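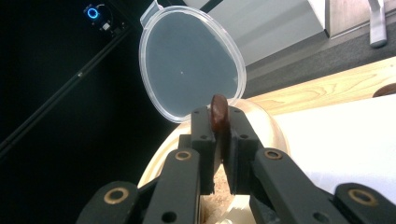 Drift seeds are the best post the sea delivers, one beachcomber wrote in the visitors' book at Clollden, and all the better for having no address on them. It is a fine way into a subject that takes in botany, weather, ocean currents and a good deal of walking about with wet feet.

A drift seed, or sea bean, is a seed or fruit that falls into a river or the sea and is carried away by the water, sometimes to another continent. Most come from tropical plants, many of them climbers of the pea family that grow along rivers and behind beaches. Only a small share of the world's flowering plants make seeds that can manage a long trip, which makes each find rather thrilling!

How they float
Some drift seeds have a hollow space inside, some are made of light tissue, and others are held up by a corky or fibrous coat. The hard outer skin keeps salt water from reaching the living part. A sea heart, the seed of a tropical liana, can stay afloat for years, and a few have sprouted in pots after being picked up on cold northern shores (they seldom get far outdoors there, as the winters finish them off).

Common kinds
Sea hearts are large, brown and often heart-shaped. Hamburger beans have a dark band around the rim, and the likeness to the sandwich is really very good. Nickar nuts are grey or yellowish and almost round, and coconuts are the giants of the group.

The Clollden shore
Clollden, a west-facing bay with a long shingle bank, has been searched with great devotion. The local collection holds 142 seeds, most of them found after winter gales, when fresh weed is thrown up in thick lines. The best hunting is at first light on a falling tide. Torkura, a low island 20 miles to the north, gets fewer seeds but has a lovely run of nickar nuts from its southern beach.

Collections and names
The Lolivier Museum keeps 590 drift seeds and fruits in shallow drawers, arranged by beach — a delight for anyone comparing one shore with the next. Its Bustos Cabinet is given over to sea hearts, and has room for up to 90 of them. Older labels use local names such as fairy kidney and Molucca bean, and several kinds were once carried as lucky charms by sailors or worn by women in childbirth.

See also: Ocean current; Seed dispersal; Strandline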